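# 服たたみを「手本」で教える 遠隔操作の公開収録はじまる

ロボットに家事を教えるのに、プログラムは一行も書かない。人が遠隔操作で腕を動かし、その動きをそのまま手本として覚えさせる。そんな教示の現場を公開する催しが、複合施設「トレラウ(Trelau)」の上階で9月から始まった。主催はロボット開発のアステル(Astell)で、データの整理と学習にはザパタ(Zapata)の教示ソフト「Privinell」を使っている。

課題は、丸テーブルに置いた衣類をつかみ、広げ、たたむこと。人間なら考えずに済ませてしまう作業だが、布は触るたびに形が変わるので、ロボットにとっては今も手ごわい相手だ。だからこそ、見ていて面白い!
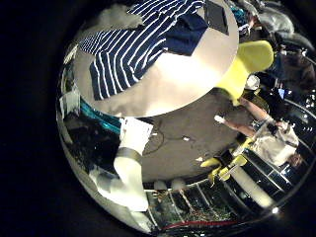
白い丸テーブルに置かれた紺と白のしま模様の服。手首側のカメラから。

操作する人が手元の装置を動かすと、離れたところにあるロボットの腕が同じように動く。袖の端をつまむ、少し持ち上げる、ためらって置き直す。その「ためらい」まで記録に残るのがこの方式のいいところで、開発チームによると、失敗してやり直した手本を混ぜたほうが、学習後の動きが粘り強くなるのだという。きれいな手本だけを集めていた初期のモデルは、袖を一度つかみ損ねるとそこで止まってしまったそうだ。

これまでに集まった手本は1,135本。このうち128本は、腕を直接手で持って動かす「手添え」方式で記録した。遠隔操作は長い動作を続けて録るのに向き、手添えは指先の角度や布を引く加減を伝えやすい。チームではこの2つの方式を、作業の段階に応じて使い分けている。

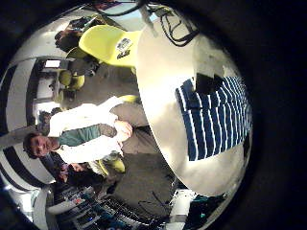 しま模様の服が教材としてよく登場するのにも、ちゃんと理由がある。布がよじれると線の流れが変わるため、あとで映像を見返すときに、どこで形が崩れたのかを追いやすい。無地の服はその点で難しく、しま模様で覚えた動きが無地でもうまく働くかどうかが、次の大きな関門になる。

手首のカメラには魚眼レンズを使う。視野の端は大きく曲がるものの、つかむ布とテーブルの縁、周囲の様子まで一度に収められる。操作する人にも同じ映像が届くので、ロボットが知り得ないことを頼りに手本を作ってしまう心配が減る。地味な工夫だが、学習の出来にはかなり効くらしい。

公開収録では来場者も操作を体験できる。1回の持ち時間は4分。最初は布の上で指が空を切ってばかりでも、終わるころには袖をつまめるようになる人が多く、つかめた瞬間には周りからも声が上がる。希望すれば、自分の操作を手本の一つとして提供することもできる。

受付は午前11時から、トレラウの上階入り口で。見学だけなら予約はいらない。集まった手本で学習したモデルの実演も、会期の後半に同じ会場で行われる予定だ。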